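To: teleop-users list
Subject: Re: two-arm demos, how many is enough and what to throw away

Hi all,

Replying to the question from last week, quoted below. We have been recording on a two-arm table at Hendon since February, so I can give you our numbers and what we changed along the way. The task is handling a small white box, with a couple of smaller parts on the side.

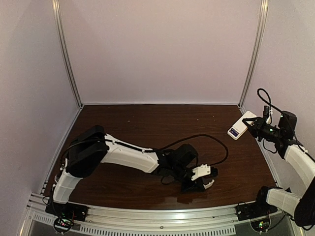
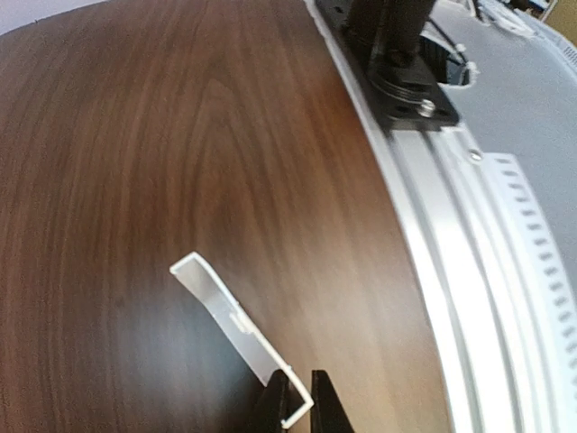
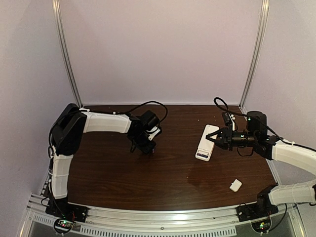

On to your points, in the order you asked them.

> We are new to this and have a two-arm setup driven from a pair of leader
> arms. We recorded 60 demonstrations of a pick and hand over task and
> the trained policy does the first half fine, then stalls before the
> handover. Questions:
>
> 1. Is 60 just too few, or is something wrong with our data?
>
> 2. Do you keep the demos where the operator fumbles and recovers?
>
> 3. Does it matter if more than one person drives?
>
> 4. How long should an episode be?
>
> We are using the Kulkarni recorder with default settings if that makes
> a difference.

1. 60 is on the low side for two arms, but I would look at the stall first. We had the same thing. Our operators were pausing before the handover to check the other arm, sometimes for a couple of seconds, and with the arms not moving the policy learned to sit there. It had no way to tell the start of the pause from the end of it. More demos recorded the same way did not help. We went from one batch to nearly three times that and the stall stayed put.

What fixed it was practice. Each operator now runs the task ten or fifteen times with the recorder off before we save anything. By then the pause is mostly gone. We also trim any stretch where neither arm has moved for more than half a second. Be careful with the trimming on grasp steps, though. If you cut the moment where the jaws close, you get a policy that lifts before it has hold of anything.

For what it's worth, we have 930 episodes recorded in total. The set we train from now is 234 of those, all from after the practice rule went in. It does better than the full set did.

2. Yes, if the recovery is clean. A missed grasp followed by backing off, lining up again and taking it properly is useful, and without any of those the policy has no idea what to do after a miss. We drop the ones where the part ends up somewhere neither arm can reach, and the ones where the operator plainly got lost and waved around for a while. Mark them at the time. Going back through hours of video to sort them is miserable work and I have done it once.

3. It matters more than I expected. We had one operator who always came in low from the side and another who came straight down. Both work fine. Mixed together in a small set, the policy started in one style and finished in the other and closed on air. Either pick one way and write it down, or have enough of each. We wrote it down. It is half a page taped next to the leader arms and it says which arm goes first, where the other arm waits, and which end of the box to take.

4. Ours run from 15 to 40 seconds. Longer than that and people get tired and sloppy near the end, and you lose the whole episode to one slip. If your task is longer, split it.

On the Kulkarni recorder: check how it stamps the wrist cameras. In the version we have, the default takes the time when the frame arrives at the PC and the joint readings are stamped at the source. We were off by 2 frames on one arm. You will not notice it on slow moves, but small parts are another matter. Play an episode back with the joint trace beside the video and look at the point where the jaws start to close. If they don't line up, fix that before recording anything else. We wrote a short script for it, which I can send.

A few other things that cost us time:

Move the starting position of the part between episodes. We put it down in the same spot for most of our first week and the policy would reach for that spot whatever was there.

Route the wrist cables with plenty of slack, then move each arm through its full range by hand before you start. We had one catch on the far reach and it pulled the connector.

Keep the lighting the same if you can. If you can't, record at different times of day on purpose.

I have not tried the Skondovska method of correcting the policy while it runs, where the operator takes over only when it goes wrong. The people on the Nato project said on this list a while back that it cut down how much they had to record. If anyone has it working with two arms I would like to know how you handle the switch, in particular whether the leader arms have to match the pose before you take control. Ours are unpowered, so they just hang there.

Send me a couple of your stalled episodes off list if you want a second look at them.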